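Accueil | Ateliers | Fiches de contrôle | Contact

Pince manuelle Torance, fiche de contrôle n° 231
Contrôleur : Ynyr Watkins
Date : 22 nov. 2018

1. Mors : courbure et alignement. Conforme.
2. Patins bleus nervurés : collage, usure des nervures. Conforme à gauche. À droite, bord à surveiller.
3. Axes de pivot : jeu latéral. Resserrés, frein-filet refait.
4. Voyant du module : vert fixe attendu sous tension. Conforme.

Essai sur petits accessoires, couvercle de boîte à fond rose :
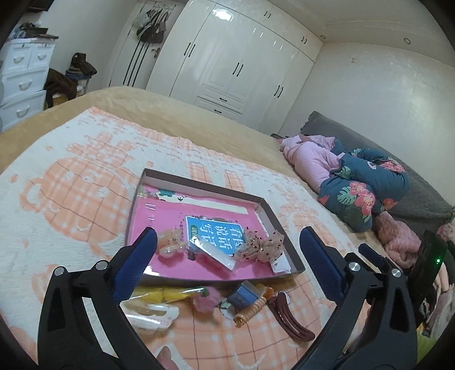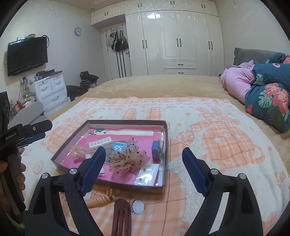 5. Fermeture à vide : les patins doivent se toucher sur toute leur longueur. Léger décalage, réglage repris 2 fois.
6. Poignée : vis serrées, pas de fissure. Conforme.
7. Relevé de course : 772 cycles depuis octobre. Remplacer la paire de patins au prochain passage (référence Lapiņa, 3 paires en stock).

Remarque : ne pas dégraisser les patins au solvant. Chiffon sec uniquement.

Avis : maintien en service.

Fiches récentes
- Module Inport : mise à jour
- Patins Lapiņa : pose et collage
- Bureo : contrôle des axes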